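skasberg-drawer

Simulation scene, planner and evaluation scripts for the drawer task

Maintained by Jozefína Štěpánek. Last change of this file: 21/01/2026.

What is in this repository

The repository has three parts. The folder scene/ holds the simulated room and the objects. The folder weklow/ is our motion planner, with its own settings file. The folder tovar/ contains the scripts that run episodes and write the results. You can use weklow/ alone, but tovar/ expects the other two folders next to it.

The task is always the same: the arm has to take the metal handle of the upper drawer and open the drawer. The lower drawer is fixed in this version and should be treated as one body with the unit.

Observations

Each episode saves color images from two cameras, the joint positions and the gripper width. The second camera has a narrow view, and in many steps it gets only the table and a side of the wood. Please do not filter these steps out before training. Our baseline was trained with them, and the results can not be compared otherwise.

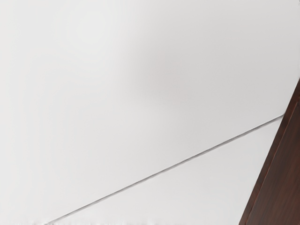
Images and joint positions have separate time stamps. The loader matches them by the nearest stamp and gives a warning if the difference is larger than 28 ms. If you see this warning often, lower the render quality in scene/render.cfg first.

Planner

Weklow plans in two stages. The first stage brings the open gripper to a pre-grasp pose in front of the handle. The second stage is a short straight motion with reduced speed, and here contact between the fingers and the handle is allowed. Contact with the drawer front is still counted as a collision. 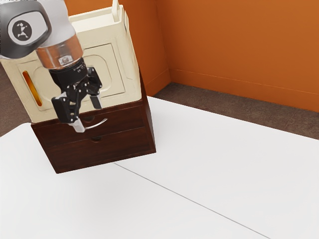 The handle pose comes from the simulator by default. To use the estimated pose – for example from your own detector – set pose_source to "external" and publish it in the frame of the robot base. The planner makes at most 5 attempts for one episode, then it writes "no_plan" and continues with the next one.

Data

The release has 214 episodes. From these, 100 are kept for evaluation and have fixed seeds. The others are free for training. The split is in tovar/split.txt, please do not make a new one if you want to report numbers.
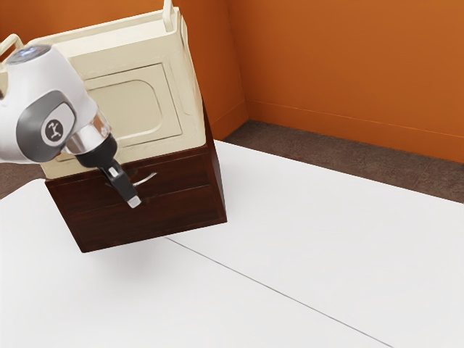 Gripper at the handle of the upper drawer, simulated view.

Known problems

– With the Ganine physics backend the handle can slip out of the fingers when the pull is fast. Keep pull_speed at the default value.
– The cabinet on top of the drawers is missing in the collision model of older scene files. Files made before September must be converted with scene/convert.py.
– Restarting in the middle of a run repeats the last episode. Delete the double entry by hand.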